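Trenside Recipe Cards -- README

Plain text dump of the old Trenside community cookbook cards. 500 cards, typed up by Urmila Nigam and Rhun Ruddock, mostly in March, mostly late at night. Expect mess.

What's in here

cards.csv -- one row per card
ingredients.csv -- one row per ingredient line, joins on card_id
notes.txt -- margin scribbles, as written
units.csv -- lookup for the odd measures (teacup, knob, "a good handful")

Columns in cards.csv

card_id, title, section, serves, oven, body, typist. Section is one of 8 values. Serves is blank on a lot of cards, don't read that as zero. Oven is whatever the card said -- "hot", "slow", 350, all in the same column. Yes it's text. Left it alone.

Known problems

Duplicate shortbreads. Bimla Bisht marked 22 of them as same recipe, diffrent handwriting. Kept all, see dup_of in notes.txt.
Two typists spelled things two ways. "Zucchini" and "courgette" both in there.
Card backs not always typed. Primstead batch is fronts only for now.
Fractions came through as 1/2 or 0.5 or half. Sorry. Script to fix is half done.
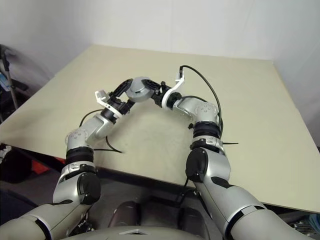
Shapes and sizes are the worst part of the bakes section. Card writers said "a round" or "a cake" and left it there, so we added a shape column with five values: flat, ball, log, ring, puck. Puck means short and round with a flat top, so fishcakes, scones and most of the potato things go in there. If it has a dome it's ball. Pies are flat, don't argue, Virgilio already did. Shape is blank outside of bakes and fried.

Loading

UTF-8, comma separated, quotes around body. Line breaks inside body are real, so a plain line count will give you nonsense. ingredients.csv is a bit over 2,000 lines and opens fine in any spreadsheet -- just dont let it turn 1/2 into a date.

Use

Free for anything non-commercial. Credit "Trenside Recipe Cards". Names of card writers were taken out before typing, please don't try to put them back.

Fixes to Babita Chauhan, with the card_id. No card_id, no fix.

Todo

- Primstead backs
- finish fractions script
- merge typist initials, RR and R.R. are the same person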